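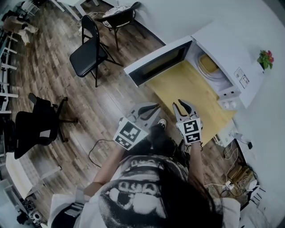 Manual loading station after the cell went in: who does what now?

Forum: Workplace Automation > Small sites and kitchens
Thread status: open

plullow_ops
We run a reheat and portioning line at Plullow. In August we put in an automated cell from Esteck for the repetitive part: door open, dish in, door close, start, dish out. Before that, every shift had operators at the ovens full time. The cell learns its motions from people working with hand-held grippers, one per hand, and our own operators do that part. The oven door is the bulk of it.

My question is about job classification. The operators' written task sheet still says "oven loading." What they do now is teach the motion, clear faults and sign off the new dishes. HR wants to keep the old grade. I think that is wrong but I need something better than opinion. Has anyone rewritten a task sheet after a change like this?

deligiannis_tech
We did. Split it by time, not by title. Log a full shift and put every block under one of four codes: teaching, fault clearing, cleaning, inspection. When I did ours, oven loading by hand was 3 percent of the shift and fault clearing was 50. That table ended the argument with HR. Keep the raw log.

marrowbone
I'd be careful with that. One shift is a bad sample. The first month after commissioning is nearly all faults and then it drops. If you grade people on the first month you will be regrading them down in the spring, and that goes over very badly.

deligiannis_tech
Agreed on the sample. Ours was logged after acceptance, across both crews. I should have said so.

eoin_kinsella
Operator here, not management. The teaching work is harder on the body than loading was. With loading you move around. With the grippers you stand in one place with both arms out in front and hold the jaws open at the approach until you are lined up, then do it again. I feel it in the shoulders by the end of a block. If the task sheet gets rewritten, posture and rest should be in it.

Setup at the bench, for anyone who hasn't done it:
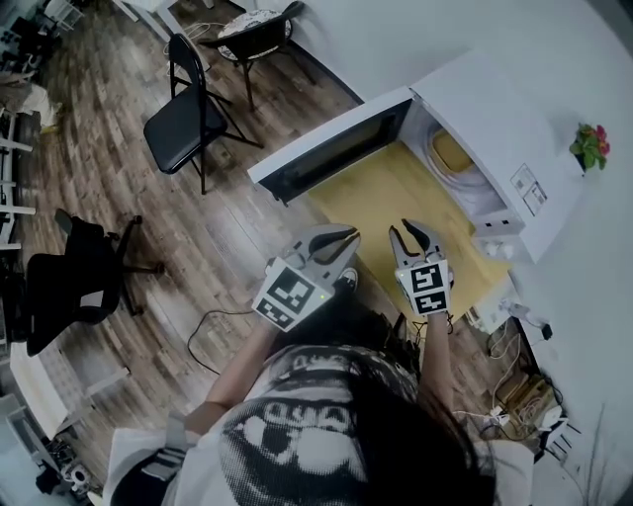 Both grippers open at the yellow mat, oven door fully open, dish on the turntable.

plullow_ops
Useful, thanks. What block length are you on?

eoin_kinsella
50 minutes on the sheet. In practice we stop sooner if the episodes get sloppy. The reviewer rejects them anyway, so there is no gain in pushing through.

marrowbone
Counter height matters more than block length in my experience. A fixed counter suits one person on the crew. We put the oven on a lift table and the complaints went down. Also check where the door ends up when it is fully open. If it swings out toward the operator's left, the left arm has to work around it every time.

kettle_and_cam
I'll disagree with the thread a bit. You are all describing this as a new skilled job. Our operators don't see it that way. They had a job with a visible output, trays out of the door. Now the output is a folder of recordings, and when the count of accepted episodes is low they get asked why. Two of ours asked to go back to the packing line at the same pay. Regrading would not have kept them.

deligiannis_tech
Then the problem is how the count is used. We don't show accepted episodes per person. Per station only.

kettle_and_cam
Per station with one operator on it is per person.

deligiannis_tech
Fair. We rotate, so it didn't come up.

eoin_kinsella
The count bothers me less than the rejects do. We used to get a number back with no reason. Tadhg Horgan on our days crew got them to add a reason code: marker not visible, dish moved, door not fully open, other. After that people could fix things. Half of mine were marker not visible. I was rolling my wrist on the approach.

marrowbone
Reason codes should be in the supply contract. Belska would not give them to us until we made it a condition of the service renewal.

plullow_ops
Esteck gives us a code but only in the export, not at the station. Ours this week is nearly all 1101. Does anyone know that one?

deligiannis_tech
Codes are set per site at commissioning, so ours won't match. Ask for your table. It should be in the handover pack, section 2 in the one we got from them.

plullow_ops
Found it. 1101 is "dish position out of range at start." So that is a reset issue, between episodes. I will have the start position marked on the turntable.

eoin_kinsella
Put the reset on the task sheet as well, with time against it. Ours was left off, and it is a good part of the block — open door, dish back, check position, arms back to start.

plullow_ops
Will do. Draft sheet so far: teaching, reset, fault clearing, inspection, cleaning, each with logged time from both crews, plus rest breaks and counter height as conditions. Logging starts next shift. I'll post the split when I have it.

kettle_and_cam
Ask them if they want the job while you're at it.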